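Inserción de CPU con política aprendida: ¿cómo informar la tasa de éxito si cambio la recompensa a mitad del estudio? 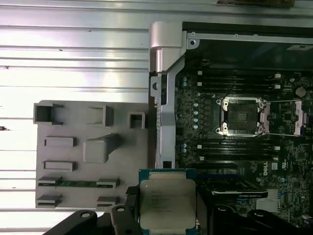 ¿Se pueden juntar en una misma tabla los ensayos hechos antes y después de modificar la función de recompensa?

Conviene separarlos. Una política entrenada con otra recompensa es otra condición experimental, aunque el robot, la pieza y el criterio de éxito sean los mismos.

wakine_lab
Amplío la consulta con los datos. Trabajamos en colocar el procesador en el zócalo de una placa de estación de trabajo Dell. Partimos de demostraciones teleoperadas y luego afinamos con refuerzo en el robot real. Tenemos 184 ensayos en total. En junio, después de los primeros, cambiamos la recompensa: antes solo puntuaba el asiento final y ahora penaliza también la fuerza lateral. El protocolo de evaluación no se tocó. El problema es que con la recompensa nueva el robot tarda más en soltar el chip y 18 ensayos acabaron por límite de tiempo, sin contacto brusco ni pines dañados. ¿Los cuento como fallo? En el grupo hay dos opiniones y el borrador tiene que salir. Usamos tres semillas por condición.

Prisgate
Fallo, sí. Si el límite estaba fijado antes de empezar, un ensayo que lo agota no ha cumplido la tarea. Lo que puedes hacer es desglosar los fallos por tipo: tiempo agotado, desalineación, caída de la pieza, exceso de fuerza. Ahí se verá que la penalización cambia un tipo de error por otro, y ese resultado me parece más interesante que el porcentaje global.

Sobre las semillas: con tres no des solo la media. Pon el resultado de cada una en la tabla, que caben, y calcula el intervalo teniendo en cuenta que los ensayos de una misma semilla no son independientes. Si metes todos los intentos en un único intervalo binomial te va a salir demasiado estrecho y un revisor lo verá enseguida.

Otra cosa - indica de dónde sale la pose inicial del chip. En inserción, un par de milímetros de variación al agarrar cambian mucho el resultado, y hay artículos en los que no se puede saber si la pieza partía siempre del mismo sitio. Lo mismo con la orientación de la placa.

sadham77
Yo subiría el límite de tiempo y listo. A nosotros nos pasaba igual con módulos de memoria y con más margen entraban casi todos.

Prisgate
Subirlo después de ver los datos no, salvo que repitas las dos condiciones con el límite nuevo. Como análisis aparte sí vale, dicho claramente en el texto.

Wynne
De acuerdo con lo de desglosar. Añado que miréis la cámara de muñeca. Cuando el disipador integrado refleja la luz, nuestro codificador visual se confundía y el brazo se quedaba dudando encima del zócalo hasta agotar el tiempo. Parecía cosa de la recompensa y era la iluminación. Si guardasteis las imágenes, comparad la exposición en los ensayos agotados con la del resto antes de escribir la discusión.

wakine_lab
Gracias. Los dejo como fallo, con tabla por tipo y por semilla. Las imágenes están guardadas, reviso los reflejos y pongo aquí lo que salga.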